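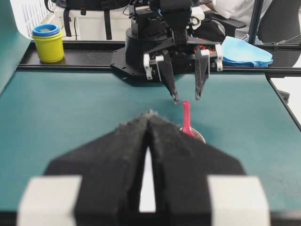 Pomovar Kitchen

Wednesday, February 3, 2021

Thread on plastic spoons, small bowls and what to put underneath them. I said in October I would write this up and then didn't.

I've gone through the whole plastics drawer. The pink spoon stays. It has a bright handle, it stands up in a small bowl and I can find it in a full sink without looking very hard.

The drawer held everything from picnics, ice cream tubs, the old flat and one very long run of yoghurt. Most of it was never chosen by anyone. It just came home and was washed.

What I kept has to do a job at breakfast or a job at the worktop. If it only ever came out for a picnic it went in the picnic bag, and the picnic bag now lives under the stairs.

Spoons first. My test is whether the spoon stays where you put it when you let go. Metal teaspoons are too heavy for the light bowls. You lean one on the rim, turn to get the milk, and the bowl goes over.

Plastic ones are much better for this. The bowl end sits in the bottom, the handle sticks up, and you can pick it up again with floury fingers.

The handle wants to be a fair bit longer than the bowl is deep. Too short and it slides under the porridge. I had a whole set like that from the Macedo and they all went.

Colour matters more than I thought it would. Clear spoons are a nuisance. I have thrown at least one away inside a yoghurt pot, and I once drained the washing up bowl over one and heard it go down the plughole.

Pink, red and orange are the ones I'd buy again. White is poor on a white worktop. Green is poor on my table for reasons that will be obvious if you've seen my table.

Bowls next. I like them small and round with no handle and no pattern. Small bowls get used for everything here: a beaten egg, chopped onion waiting its turn, raisins, the screws from the cupboard door.

Big bowls get used on Sundays.

I don't mind plastic bowls for cold things and I don't use them for anything straight off the hob. They also hold on to the smell of garlic. If you do a lot of garlic, keep one bowl for it and put a dot of nail varnish on the bottom.

Tomato stains the pale ones. Leave the bowl on a sunny windowsill for a day or two and most of it fades. I've tried the paste made with bicarb as well and it was a lot of rubbing for the same result.

Stacking: check before you buy. Half the bowls in my cupboard looked like a set and wouldn't sit inside each other. They took up a shelf between them. The ones I use now go into one short pile beside the mugs.

Someone asked what the green covering is. It's teal, if we're being fussy, and it's plain and matt with no pattern on it. I had the wipe-clean kind with lemons on before and I was sick of the lemons by the second week.

Three things I wanted from a covering. Things shouldn't skate about on it, it shouldn't throw the ceiling light back at me, and I should be able to see a bowl and a spoon on it straight away. The colour does most of that last one.
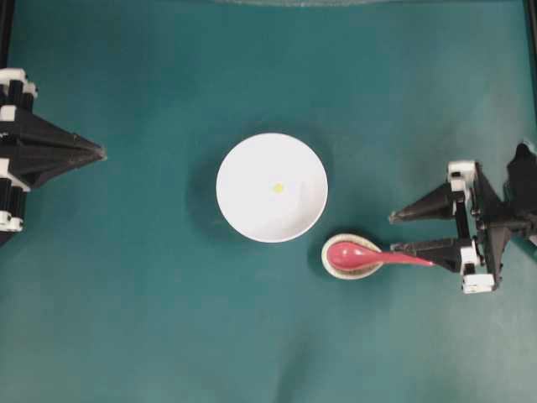 A pale bowl on a dark-ish plain surface is very easy to see, and I notice I put things down more carefully than I did on the lemons. You also see every crumb, so if that bothers you go lighter.

It does crease a bit. I smooth it from the middle outwards with the flat of my hand and leave the rest to sort itself out. Ironing the last one was a mistake. It went shiny in the shape of the iron.

A bowl doesn't care about a small crease. A tall glass does, so glasses go on a tray.

Cost, since I always get asked. The covering came off the remnant table at Vinholm and was 10 pounds. The bowls were 2 pounds each from the same place. I don't remember paying for the spoon at all.

You can get by with a tea towel under everything, by the way. I did for years. It moves about and it gets dragged off to dry something, and that's the only reason I stopped.

How I set up at the table now, for anyone helping a small person (or a shaky person) to eat or stir. Put the bowl in the middle first, well back from the edge. Spoon goes in afterwards with the handle towards their good hand.

Leave space round the bowl. I used to crowd the jug, the cup and the cereal box in beside it, and elbows found all three.

For practising stirring, start with something dry. Oats are good. Rice is noisy and gets into the floorboards. Water is fine once you've got past the stage of the bowl being lifted up to see what's underneath it.

For pouring practice I'd use two bowls the same size, so that whatever fits in one fits in the other. I have nothing clever to add to that.

Washing: top rack for the spoons, handles down, or they flip over and come out full of dirty water. The very light bowls I do by hand. In the machine they turn over and do the same thing.

Drying: don't stack them wet. They stick together and smell of cupboard.

A few replies now.

To the person who asked about wooden spoons: I have plenty and I like them. They're too big for these bowls and tip them over. Different job.

To the person who asked about suction bowls: tried one. It gripped well on a bare tabletop and wouldn't grip a covering. If you want suction you'll have to give up the cloth.

To the two people who asked where the old drawer contents went: the picnic bag, the paint shelf and the charity shop on Prelance Road. The cracked ones went in the bin. A cracked plastic spoon is sharp along the edge and I wouldn't pass it on.

The charity shop will take bowls if they're clean and not stained. They didn't want loose spoons. Ring yours first.

One more on buying spoons in bulk. Somebody sent me a link to a box of 154 and I can see why a nursery would want it. I've managed with a handful in a jam jar by the kettle, and when the jar looks thin I check the packed lunches.

Next thread will be lids. I've put it off for a good while. They're in a carrier bag at the moment, and some of them fit nothing I own.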